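Home | Projects | Reports | Contact

Lamico Low-Sugar Barbecue Sauce: Project Report
05/02/2026
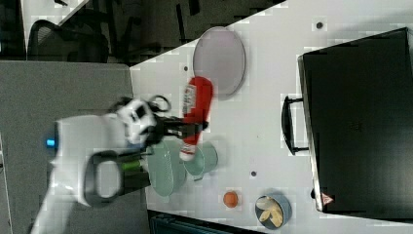 What we tried

Our goal was a rib sauce with less sugar that people would still eat on purpose. We cooked 4 batches, swapping brown sugar for mashed peaches, then for vinegar and optimism.

Results

Batch 2 won. Batch 3 tasted like a warm penny. The full pot came to 2,563 calories, mostly peaches — we checked twice. Next October we plan to try smoked paprika and a smaller pot.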